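4 Collecting the demonstrations

4.1 Setting

All demonstrations were collected at the Urkville site, in a room that was also in use as an office during the sessions. The task set, which we call Cotero, consists of picking up packaged goods from a table or a shelf and putting them down at a named place. We chose packaged goods for their labels and their stiff shapes, which make it easy to tell afterwards whether the right item was taken and whether it was held near the middle or near one end.

The robot was taught in two ways. In the first, hand guiding, the operator stands beside the robot and moves the arm directly while the joints are set to give way. In the second, remote control, the operator sits away from the robot and moves it with the Piltoleo controller, a pair of hand-held units whose motion is copied by the arms. The same 12 operators used both methods. Half began with hand guiding and half with remote control.

4.2 Procedure

Each operator had one practice period with each method before any recording was kept. During practice they could ask anything they liked and could stop the arm as often as they wanted. Once recording began, the instructor gave only the name of the item and the place where it had to go.

A demonstration starts with the arm at its rest pose and ends when the item has been released and the hand has moved clear. Operators marked both points themselves with a foot switch. We asked them to approach slowly, to close the fingers only when they were satisfied with the position, and to carry on after a poor first grasp if the item could still be reached. Recoveries of this kind are useful in training, and we didn't want them to be thrown away because the operator thought they looked untidy.

We recorded joint positions, finger positions, and the video from the head and wrist cameras. The streams were brought to a common clock before storage. A recording longer than 2,000 time steps was stopped automatically and marked as timed out. Hand guiding has one known weakness at this point: the operator's own arms can enter the camera views. Recordings in which they hid the item at the moment of grasping were set aside.

Figure 4. Camera views from the Cotero sessions at Urkville. First, wrist view over the carpet; second, head view of the steel table; third, wrist view with the gripper at a purple can.
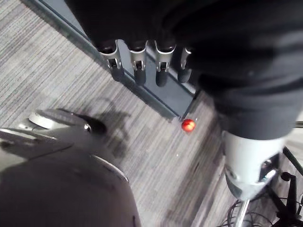
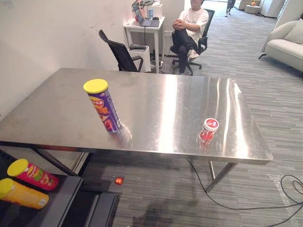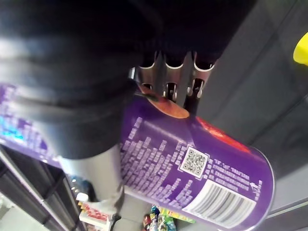
Why record a wrist view when the head camera already covers the table?

The wrist view keeps the fingers and the item close together in the picture during the last part of the approach, when the arm may block the head camera. It carries little information about the rest of the room, so the two are used together in training.

4.3 Selecting the recordings

We collected 411 demonstrations and kept 259 for training. Selection was done in two passes. The first pass was automatic and removed recordings that had timed out, had gaps in a video stream, or had no marked end. The second pass was done by eye. Two of the authors watched every remaining recording at double speed and rejected those in which the wrong item was moved or the item was put down at the wrong place. Where they disagreed, the recording was watched again at normal speed and the stricter judgement was used.

We did not reject a recording for being slow. Speed differed a good deal between operators, and more so under remote control. To keep the slow recordings from filling the training set with near-identical steps, we removed stretches in which neither the arm nor the fingers moved by more than a small threshold. A short pause just before the fingers close was left in place. In an early version of the data we had removed those pauses as well, and the trained policy tended to close its fingers while the hand was still travelling.

4.4 Differences between the two methods

Operators found hand guiding easier to begin with. They could feel the weight of the arm and needed little explanation. The trouble came with the fingers, which cannot be guided at the same time as the arm unless the operator lets go with one hand. Most settled on placing the hand first and then working the fingers with a button, and the recordings show this as two clearly separate stages.

Under remote control the arm and fingers move together, and the resulting motion is smoother near the item. It is less smooth on the way there. Operators working from a distance judged depth poorly at first and made several small corrections, mainly towards and away from the robot. Those who looked at the wrist view during the final approach made fewer of these corrections than those who stayed with the head view throughout. After this became clear we changed the display so that both views were shown at equal size.

The recordings from both methods were pooled for the main experiment, with a label giving the method. Section 5 reports the results with and without that label, and also for each method alone. The software used for selection is the Siddiqui tool, in the version frozen on March 6, 2025, and its thresholds are listed in Appendix B.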